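Last touched Friday, March 10, 2023. If you're reading this much later, check the changes file first, I'm better at keeping that one up to date than this one.

# wikano-recipes

Hi! So this is my pile of plain-text bread recipes, plus the little script I use to scale them up and down. It started as notes on the back of flour bags and then I got tired of losing the flour bags. Wikano is just the name of the street I lived on when I got into baking, so don't go looking for a deeper meaning.

There are 182 recipes in the `loaves` folder right now. Most of them are sandwich bread and rolls, with a few flatbreads that I keep meaning to move into their own folder.

## How a recipe file looks

Every recipe is one text file. The top line is the name, then the ingredients, then the steps:

```
name: Onu rolls
flour: 200 g
water: 130 g
salt: 4 g
yeast: 2 g
rest: 80 min
```

Everything is in grams. I know, I know - I grew up with cups too, but the script can't do much with "a heaping cup" and neither can I anymore.

If a line starts with `#`, the script skips it. I use those for grumbling about my oven.

## Scaling

Run this from the main folder:

```
python scale.py loaves/onu-rolls.txt --flour 500
```

You give it the flour weight you want and it works out the rest. It prints to the screen and doesn't touch the original file. Times are left alone, so if you make a huge batch you'll want to watch the dough and forget the clock.

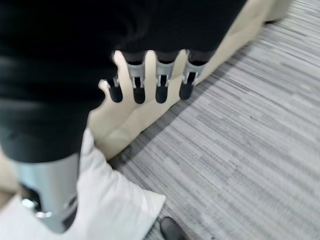

One thing that trips people up is salt. The script rounds to the nearest gram, and for a tiny batch that can leave you with a loaf that tastes like a paper towel (I've made it, I've eaten it). Add `--fine` and you'll get one decimal place.

The sourdough files have a `starter` line too. It assumes equal parts flour and water by weight. If yours is stiffer, change the water yourself, the script won't guess.

## Where the recipes came from

Mostly my own kitchen. The 48 files that start with `ks-` are from Kazue Shimada, who typed up her whole notebook for me and even fixed my spelling along the way. Thank you, Kazue! Her milk bread is the one I make most, and please don't skip the second rest, it really is worth the wait.

## Known problems

- Two rye files still have the water in milliliters. Same number, wrong label.
- `handeck-loaf.txt` has no baking time. I lost the page.
- Accented letters come out weird in the Windows terminal.

## Using and sharing

Copy whatever you like, change it, print it, stick it on the fridge. If you fix a recipe, send me the file with a note on what you changed and how it baked. I try everything before I add it, so it can take me a few weekends to get back to you.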